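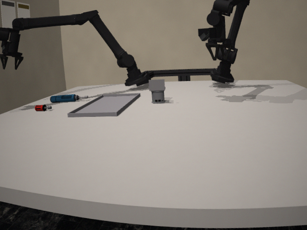 Fig. 1. The two-arm cell in the simulator, both grippers open and empty, tray and screwdrivers on the table.

Home | Syllabus | Handouts | Lab hours

Handout 5: Looking after the two-arm cell
May 2019, by Kazlauskienė

Welcome back, everyone! Before you touch the real cell I'd like you to spend a good while with the simulated one, and please don't feel you have to hurry (the arms in there are very forgiving, and so am I).

Start with the bases. They share one crossbar along the far edge of the table, so if you shift the bar in the model, both arms go with it, and every saved pose has to be checked again. Last December a group moved it by 20 mm and changed the poses for one side only. We spent a whole afternoon hunting for that!

Next, park the arms. The left one may stay stretched out over its side as in Fig. 1, as long as the gripper hangs well clear of the tools. The right one I like folded up over its own base.

Then set out the parts: the empty tray, with the blue screwdriver and the short red one to its left, and the small gray device to its right. Leave the front of the table bare. Save the layout under your group name, please, and write down any change in the log.

On the real cell, the routine is this:

- Wipe the gripper fingers before each session.
- Check the base bolts every 300 running hours.
- Run the Velico warm-up program for 5 minutes at low speed.
- Work in groups of 2, one of you always by the stop button.

Bring your saved layout to the Idora room next time.

Related handouts
Naming and saving poses
Changing gripper fingers
Notes from the Urnine lab visit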